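**Grendero: progress report to Wegener, period ending April**

Prepared by Naa Acheampong, managing editor

## 1. Scope

Grendero publishes short biographical profiles of television and film actors, with a sister section, Stadside, for casting news and soap opera recaps. The Wegener grant covers the correction of the profile archive. It does not cover Stadside, which is mentioned below only where the two share staff or pages.

The work plan approved at the start of the grant set three tasks: re-source every profile that makes a claim about a relationship, marriage or child; remove claims that can't be sourced; and put a dated correction note on each page that changed.

## 2. Work completed

The archive holds 1000 profiles. The plan called for 300 to be reviewed by the end of this period. We reviewed 227. The shortfall is explained in section 4.

Each profile is read by 2 editors working separately. The first marks every factual statement and attaches a source. The second checks the source against the statement and signs the page off or returns it. Accepted sources are on-the-record interviews, public court or registry records, studio biographies, and posts from an account the actor is known to run. Fan wikis, unsigned gossip items and other profile sites are no longer accepted, including where several of them agree. In most of those cases the wording was close enough to show that they had copied one another, and in a few they had copied us.

The most frequent faults, in order:

- A relationship reported as current on the basis of an old photograph or a shared red carpet.
- Net worth figures with no source at all.
- Height and birth date taken from a talent database the actor doesn't control.
- Co-stars described as a couple on the strength of their characters' storyline.

Net worth has been dropped from the profile template. Height is kept where a studio or agency biography gives it.

## 3. Corrections and complaints

Correction notes now sit at the top of the page, under the byline. They were at the foot until March. The note states what was wrong, what replaced it, and the month of the change. Where a claim was removed without replacement, the note says so and does not repeat the claim.

Complaints from actors' representatives are logged in Hirnance, the ticketing tool we moved to at the start of the period. Before that they arrived in a shared inbox and were sometimes answered twice. Every complaint about a partner or a child is now treated as urgent, and the passage comes down while it is checked. One agency asked us to remove a full profile of a former child actor who has left the business. We kept the page, cut it to credits and dates of employment, and closed the ticket with the agency's agreement.

Search traffic to corrected pages fell in the first weeks after each change and then leveled off. Pages that lost a "who is she dating" heading fell furthest. We expected this and have not restored any of those headings.

## 4. Delays

Two causes account for the shortfall. Awards season pulled both reviewing editors onto Stadside for longer than planned. Long-running series actors also took more time than the estimate allowed, as a daytime drama career can carry decades of credits, recasts and name changes. The original estimate was based on younger actors with short pages and was too low.

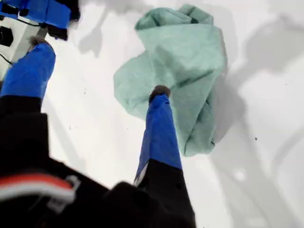
To recover the time, the queue has been reordered. Profiles with a relationship claim and high readership go first, then profiles of anyone under 18, then the rest by date of last edit. Pages with credits only have been moved to the end, where a single reader will be enough. Stadside has agreed to use freelance cover for the fall premieres so that the reviewing editors stay on the archive.

## 5. Next period

- Finish the outstanding profiles from the original target.
- Publish the sourcing rules as a public page, linked from every byline.
- Add a "last checked" line to the template.
- Review the picture captions, a number of which name companions who were never identified by the photographer.

The caption review was not in the approved plan. It can be done within existing hours if the public page is kept short.

## 6. Budget

Spending on editing time is in line with the plan. The Hirnance subscription was charged to our own overhead. The allowance for archive access to print magazines is mostly unspent, and we ask Wegener's permission to move the balance to editing hours in the next period. A signed request is attached separately.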